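현장이야기 게시판 > 자동화/설비

제목: 포장 전처리 라인에 로봇팔 들어온 뒤로 근무가 어떻게 바뀌었나요

글쓴이: 트레이담당
작성일: 2023년 2월 19일

소분 포장하는 공장에서 일합니다. Trutton 쪽 물량을 받아서 스테인리스 트레이에 부품을 옮겨 담고 검수대로 넘기는 공정입니다. 원래 한 조가 세 명이었는데 1월에 로봇팔이 한 대 들어오면서 두 명으로 줄었습니다. 빠진 한 명은 출하로 갔고 퇴사는 아닙니다.

회사에서는 단순 반복을 로봇이 가져가니까 편해질 거라고 했습니다. 손목은 확실히 덜 아픕니다. 대신 하루 종일 로봇 옆에 서서 멈추면 풀어주고, 빈 트레이 대주고, 기록지 쓰는 게 일이 됐습니다. 비슷한 경험 있으신 분들은 조 편성이나 수당을 어떻게 정리하셨는지 궁금합니다.

답글 1
야간조7년차

저희는 작년에 들어왔습니다. 처음 두 달은 사람이 하는 게 빨랐습니다. 지금은 야간에만 로봇 위주로 돌리고 주간에는 섞어서 합니다. 야간수당 받던 사람들이 주간으로 내려오면서 월급이 줄었고 그걸로 말이 많았습니다. 조 편성 바꾸기 전에 수당 보전 기간부터 문서로 받으세요. 구두로 들은 건 나중에 아무도 기억 못 합니다.

답글 2
Wanting Cai

저는 Joslow에서 설비 세팅을 합니다. 로봇이 자주 멈춘다고 하셨는데 원인별로 나눠서 적고 계신가요? 트레이 위치가 틀어진 건지, 못 집은 건지, 안전정지인지에 따라 조치가 다릅니다. 기록지에 그냥 "정지"라고만 쓰면 설비팀에서는 할 수 있는 게 없습니다.

답글 3
트레이담당 (글쓴이)

양식에 칸이 하나뿐이라 "정지, 복구"만 적고 있습니다. 제가 느끼기로는 트레이 위치 때문인 게 제일 많습니다. 사람은 트레이가 조금 비뚤어져 있어도 그냥 담는데 로봇은 안 그렇습니다.

답글 4
물류반장

글쓴이님께 죄송하지만 저는 생각이 좀 다릅니다. 로봇 옆에 서 있는 일이 예전보다 힘들다는 얘기를 저희 반에서도 듣는데, 예전에는 한 명이 한 근무에 1138개를 손으로 옮겼습니다. 오후 되면 다들 파스 붙이고 있었습니다. 지금은 그 일을 안 합니다. 지루한 것과 몸이 상하는 것은 구분해야 한다고 봅니다.

답글 5
야간조7년차

지루한 게 문제가 아니라 책임이 늘어난 게 문제입니다. 예전에는 내 손으로 한 것만 책임지면 됐는데 지금은 기계가 잘못 놓은 것도 옆에 있던 사람 이름으로 올라갑니다. 반장님네는 불량 나면 누구 이름으로 올라갑니까?

답글 6
물류반장

근무자 이름으로 올라갑니다. 그 부분은 저도 고쳐야 한다고 생각합니다. 다만 그건 로봇 탓이 아니고 양식 탓입니다.

답글 7
Pornthip Boonyarit

저는 한국 온 지 오래됐고 지금 Czerwiński 협력사에서 일합니다. 우리 공장은 로봇 들어올 때 교육을 하루만 했습니다. 그것도 관리자만 들었습니다. 라인에 있는 사람은 비상정지 버튼 위치하고 재시작 순서만 종이로 받았습니다. 그 종이도 한국어만 있어서 제가 태국어로 옮겨 썼습니다. 교육 시간은 꼭 근무시간으로 달라고 하세요. 제 생각에는 이게 수당보다 먼저입니다.

답글 8
트레이담당 (글쓴이)

교육은 저희도 짧았습니다. 업체에서 와서 오전에 설명하고 갔고, 출하로 간 분은 아예 못 들었습니다. 그분이 대체근무로 다시 오면 누가 가르쳐야 하는지도 정해진 게 없습니다.

Cai님 말씀 듣고 이번 주에 따로 공책에 원인을 적어봤습니다. 정지가 105번이었고 절반 넘게 트레이 위치 문제였습니다. 작업대에 자리 표시가 없어서 사람마다 놓는 데가 조금씩 다릅니다. 제 자리 작업대입니다.

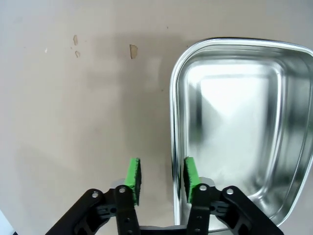
설비팀에 위치 고정용 가이드를 달아달라고 했더니 다음 분기 예산에 넣어보겠다고 합니다. 그때까지는 테이프로 모서리 자리를 잡아서 써볼 생각입니다. 테이프 붙이는 것도 결재를 받아야 하는지는 모르겠습니다.

답글 9
Wanting Cai

사진 봤습니다. 가이드는 ㄱ자로 한쪽 모서리만 잡아줘도 됩니다. 네 면을 다 막으면 사람이 빼고 넣을 때 손이 걸립니다. 테이프는 임시로는 괜찮은데 세척할 때마다 떨어지니까 붙일 기준점을 먼저 정해두세요. 그리고 트레이 안쪽이 반짝이는 재질이던데, 카메라로 인식하는 방식이면 빛 반사도 한번 확인해 보시기 바랍니다. 조명 각도만 바꿔서 해결된 현장도 있습니다.

답글 10
물류반장

가이드 하나 다는 데 분기를 기다리라는 건 좀 심하네요. 저희는 Fimano에서 나온 걸 소모품비로 그냥 샀습니다. 정지 횟수 적은 공책을 그대로 복사해서 올려보세요. 말로 하는 것보다 빠릅니다.

답글 11
야간조7년차

공책 올리는 건 찬성인데 원본은 꼭 갖고 계세요. 저희는 그 기록을 근거로 "정지가 줄었으니 두 대를 한 명이 보라"는 말이 나왔습니다. 작년 말에 실제로 그렇게 됐고 지금은 화장실 갈 때 옆 라인 사람한테 부탁하고 갑니다. 정지를 줄여주면 사람도 줄인다는 얘기입니다.

답글 12
물류반장

그렇다고 개선을 안 할 수는 없지 않습니까.

답글 13
야간조7년차

하지 말라는 게 아닙니다. 줄어든 시간을 어디에 쓸지 먼저 합의하고 하라는 겁니다.

답글 14
Pornthip Boonyarit

우리는 한 명이 몇 대까지 보는지 종이에 썼습니다. 노사협의회에서 말했고 지금은 한 명에 한 대입니다. 바꾸려면 다시 이야기해야 합니다. 처음에 회사가 싫어했는데 사고가 한 번 날 뻔하고 나서 써줬습니다.

답글 15
트레이담당 (글쓴이)

다들 감사합니다. 정리해서 다음 면담 때 말씀드릴 건 교육 시간, 불량 기록을 로봇과 사람으로 나누는 것, 한 명이 보는 대수입니다. 수당은 출하로 간 분과 같이 얘기해보려고 합니다. Pornthip님, 협의회에 내신 문구를 혹시 볼 수 있을까요? 회사 이름은 지우고 주셔도 됩니다.

답글 16
Pornthip Boonyarit

네, 쪽지로 보내겠습니다. 내일 퇴근하고 찾아보겠습니다.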